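Six months with the arms

I've worked at Rudano for eleven years, nine of them in the packing room, and I've been meaning to write this down since December. People keep asking me what it's like over there now and I keep giving them a different answer depending on the shift I just had.

Some background for anyone who doesn't know the place. Rudano packs kits for other companies. A customer like Erkel sends us parts in bulk and a sheet saying what goes with what, and we put the right things in the right bag or bin and send it on. Most of it is hand work. A normal order is 1000 kits. The Brinau account is the biggest and the dullest, with small bins, plastic liners, bags, cups with lids, and the same reach over and over until your shoulder starts talking to you around two in the afternoon.

We were told about the arms at a meeting before the start of shift. The plant manager said no jobs would be lost that year. Several of us noticed the words "that year" and one person asked about it, and the answer was that he could only speak to the budget he had. I thought that was fair, though it didn't help anybody sleep.

What changed first was the floor. Two packing benches came out and tape went down. The break table moved to the hallway by the time clock, where it's drafty and you can't hear the radio. I know that sounds small. For the first month we complained more about the break table than about the robots.

Then came the training. Four of us from packing signed up, and I was one of them, mostly for the extra dollar fifty an hour. I had never worked with anything more complicated than the bag sealer. The first week was all safety and cables: where to stand, what to unplug, what not to unplug. After that we started on reaching into bins.

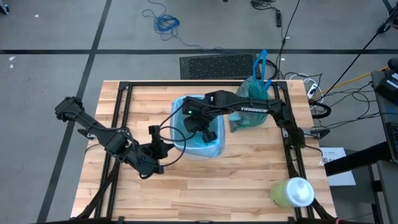
Posted in: Work / Packing Room

A bin with a liner in it is a harder job than I would have guessed. When I reach into one, my hand knows the liner is there and pushes it aside. I never thought about doing it. The arm has to come in at a decent angle and the fingers have to close on the item without taking a pinch of plastic along with it. In my first full week I logged 571 tries, and 183 of them picked up liner. I wrote those numbers on the back of a Bhattacharjee packing slip and it's still in my locker.

Bags are the other problem. They lean and fold over, and the handles go wherever they like. Clear and see-through things in general seem to give more trouble than solid ones, so a good part of my day is now spent moving a bag a few inches and trying again.

So my job is different. I used to measure a shift in kits. Now I fill out a log of what went right and wrong, I reset the table, and I write notes for the next person. I sit more. My shoulder is better and my eyes are worse. I go home tired in a way that's hard to explain to my husband, who drives a truck and thinks sitting is sitting.

The packers who didn't sign up have had it rougher, in my opinion. The line count didn't drop when the two benches came out, so for a while they were making the same number with less room. It took until spring for the schedule to get adjusted, and it should have been done the same day the benches went. Two people have moved to receiving by choice. One retired, and she says she was going to anyway.

There's also a split now that wasn't there before. The four of us are on a different pay line and take break at a different time. I eat with people I've known for four months instead of people I've known for nine years. I asked to have the breaks lined up again and was told it's being looked at.

As for speed, a good packer still beats the arms easily on anything mixed. I can do 40 Brinau bins in the time it takes to get through a few careful ones over there. I expect that gap to shrink. I don't know how fast, and I've stopped trusting anyone who gives me a date.

Would I sign up again? Yes. I'd ask for more money up front, and I'd ask for the schedule change in writing for the people staying on the benches. If your shop is about to do this, ask those questions at the first meeting, while the managers still want everybody in a good mood.

The break table is still in the hallway. I bring a sweater.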